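On Papering a House of Modest Proportions

Filed under: Walls and Finishes 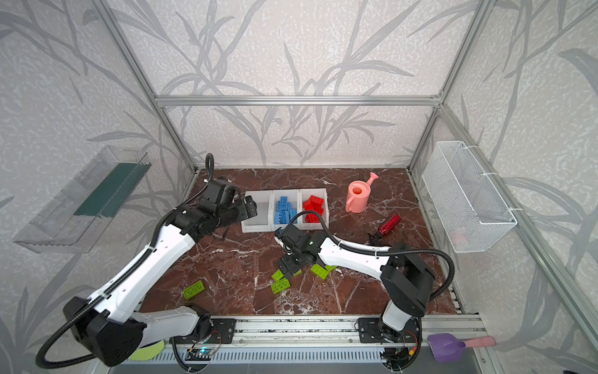

Grey grass and leaf silhouettes on a paler grey ground, with a dark reddish-brown marble tabletop veined in white.

Readers of this journal will recall that the decision to wallpaper the hallway, the dining room and the smaller of the two bedrooms was recorded here before last summer, and that I undertook to report on the outcome once the papers had been through a full year of weather. That period has now elapsed. The following remarks are offered for the benefit of householders considering similar work in weatherboard houses of a similar age.

The house stands on timber stumps, as most in our street do, and it moves. In a dry spell the bedroom door sticks at the head, and after a wet winter it swings clear again. The plasterer who attended in the first year of our ownership advised against paper altogether on these grounds. His advice was considered and, in the event, not followed. He was correct in one respect, to which I shall return under the heading of the dining room.

Selection of the pattern

The selection occupied the household for longer than the hanging. Sample books were borrowed from Mrema, the paint and paper merchant near the station, under an arrangement whereby a deposit is held and the books are returned within the fortnight. Ours were not returned within the fortnight. Mrs Auður Grímsdóttir, who has managed the sample library there for many years, was generous about this, and I wish to record my thanks.

It is my settled view that large florals ought to be avoided in rooms with low picture rails. The eye requires at least one complete repeat between the rail and the skirting, and preferably two, if the design is to be read as its maker intended. Botanical patterns of the lighter sort, meaning grasses, seed heads, ferns and loose sprays of leaf, are more forgiving. The stems run vertically, a slight error in matching is absorbed by the tangle, and the paper may be cut beneath a sill without decapitating anything of consequence.

A silhouette pattern has the further advantage of requiring a single colour on its ground. Such papers are generally easier to place alongside furniture already owned. We had resolved at the outset that no furniture would be replaced, and the dining table in particular, a dark and heavy piece inherited from my husband's aunt, was to be treated as fixed.

Grey was not our first preference. The initial shortlist contained two greens and a dull yellow, all of which were admired in the shop and disliked at home. The hallway faces south and receives no direct sun in any month. Under those conditions the yellow turned the colour of weak tea, and both greens looked as though the wall were damp. The grey remained grey. I recommend that any sample be pinned up and left through an evening, with the usual lamps lit, before an order is placed.

Quantities

The order was for 34 rolls across the three rooms, of which 27 were used. The surplus may appear extravagant. It arose from a disagreement between the supplier's tables and my own measurements, and I elected to follow the larger figure. Paper from different print batches will seldom match, and a second order placed some months afterwards is of very little use to anyone. The remaining rolls are stored flat on top of the wardrobe, in their wrappers, with the batch numbers written on the outside.

It should be noted that retailers will ordinarily accept the return of unopened rolls only within a stated period, and that special orders are commonly excluded. Ours was a special order. This was printed clearly on the docket.

Preparation of the walls

The existing surfaces were in poor condition. The hallway carried several layers of paper beneath its paint, the lowest of them a brown trellis which I should have liked to preserve and could not. Removal was carried out with a hired steamer and a broad scraper over the course of the long weekend. The hire firm, Delero, supplies the steamer with a short hose, and those with high ceilings should ask for the longer one at the time of booking.

Beneath the last layer the plaster was sound in most places and powdery in a few. The powdery sections were cut back, filled, sanded and sized. I do not propose to describe these operations at length, as they have been treated in previous entries, but I repeat the general observation that a papered wall conceals far less than is popularly supposed. Every ridge of filler left standing in the hallway may now be found with the fingertips, and several of them with the eye, at the hour when the front door is open and the light comes in sideways.

Lining paper was hung horizontally throughout. The additional expense was modest. I should not now omit it in any house on stumps.

The hanging

Mr Njoroge Rotich was engaged for the hallway and the dining room. The bedroom we papered ourselves, on the understanding that its defects would be seen chiefly by the family.

Mr Rotich began in the hallway by striking a plumb line 1000 mm from the front door frame. From this line he worked in both directions, ignoring the door frames, the ceiling and the skirting, none of which is true. The awkward join was placed above the linen cupboard. He trimmed with a fresh blade at every length and changed his water frequently. When asked about the matching of the pattern at the corners, he observed that the corner would decide the matter for itself, and so it proved; the stems there depart from one another by the width of a finger towards the ceiling and agree perfectly at the height of the light switch.

The bedroom took us considerably longer than the hallway had taken him. My husband pasted and I hung. One length was hung upside down, an error not discovered until the following morning, by which time the paste had set. It has been left in place behind the tallboy.

Performance over the year

The hallway has performed well. The school bags have marked the paper beside the coat hooks, and a damp cloth has removed most of the marking, though the surface is now slightly more polished there than elsewhere. I had thought of fitting a timber dado along that side, and the matter remains open.

The bedroom has also performed well, allowing for the workmanship. One seam lifted near the window in December, during the hot spell, and was put down again with seam adhesive and a small roller.

The dining room is less satisfactory. A crack has opened in the plaster above the fireplace, following the line of an older one, and the paper has torn along it for the length of a forearm. The lining paper has held on one side and let go on the other. This is the outcome of which the plasterer warned us. I have obtained one quotation for its repair and await another. In the interim a picture has been moved, to the dissatisfaction of the remainder of the household, who preferred it where it was.

Correspondence

Several readers wrote following the previous entry, and I am obliged to them. Mrs Awuor Mbwambo asks whether a dark stone surface will appear too severe against a pale patterned wall. In my opinion it will not, provided that the two patterns differ in scale and in manner. Veining wanders, whereas printed stems generally keep to their direction, and the two may sit together quite peaceably. I would be more cautious in placing a strongly figured stone against a small geometric paper, which tends to flicker at the edge of one's vision during dinner.

Mr Kiprono Laizer recommends the paste sold under the name Erno for kitchens and laundries. I have no experience of it and would be pleased to hear from those who have.

A third correspondent, who did not sign, objects to my remarks on feature walls. Those remarks stand. A single papered wall in an otherwise painted room may be justified where there is a chimney breast or a bedhead to receive it. Elsewhere it has the appearance of an order that fell short.

Matters outstanding

The laundry is to be painted before winter. The passage between the kitchen and the back door has not been decided upon, and the surplus rolls would cover it if the pattern were thought suitable — I am of the view that it is, and my husband is not. A sample length has been pinned beside the meter box for his consideration. The books from Mrema have been returned.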